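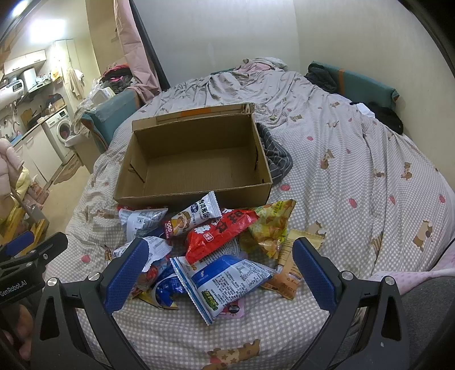
Analyn Lumanlan wrote in reply to my last column that the case for fixed pack weights had been settled years ago by unit pricing, and that a shopper who can read a price per 100 g needs no further protection. I disagree, and the point deserves a longer answer than the comment box allows.

Unit pricing works under three conditions. The label must be present, it must be legible at normal standing distance, and the units must match across the shelf. In September I checked 500 shelf labels at the Stedby branch of Workby. The first condition was usually met. The second was met on the upper shelves and rarely on the lowest. The third failed most often in mixed ranges, where one line was priced per 100 g, its neighbour per kilogram and the multipack per item. A price per item tells the buyer nothing when the item itself has lost weight since the previous delivery.

Fixed weights remove the need for the label. Under the old schedules a packer of tea, flour or sugar chose from a short list of permitted quantities, and a change in price had to appear as a change in price. Once the list is withdrawn, the packer can hold the price and adjust the contents. Both are lawful. Only the first is easy for a tired person with a basket to detect.

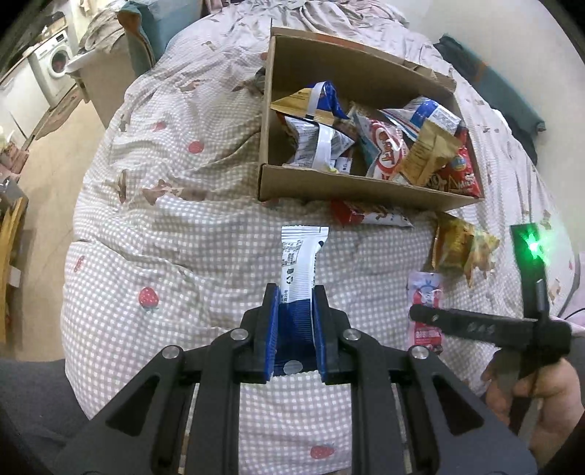 Would a return to fixed weights raise costs for small packers? It would, for those whose filling lines are set to an odd quantity, and the cost falls mainly in the first year.

Resetting a volumetric filler is a matter of hours. Replacing printed film is slower, and film is bought in long runs. Tinel, a contract packer which let me see its stock list, carries 2,739 separate film and carton designs, of which 1,944 state a weight that would not appear on any sensible schedule. A changeover period of 5 years would let nearly all of that stock be used up. A period of one year would send much of it to waste, and I would oppose it.

Genalyn Salazar has argued that a schedule freezes the market and keeps out useful sizes, such as single portions for people living alone. The objection is fair against the old lists, which were too coarse at the bottom. It can be met by closer steps below 100 g and wider steps above. The Policarpio proposal does this, though its steps between 250 g and 500 g are still too close together to be told apart by eye.

I would start with dry staples, where comparison is simple and the goods differ little between makers. Biscuits and confectionery could follow once the staples have been through a full film cycle. Until then, the minimum repair is one unit of measure per shelf, printed at a size that can be read without kneeling.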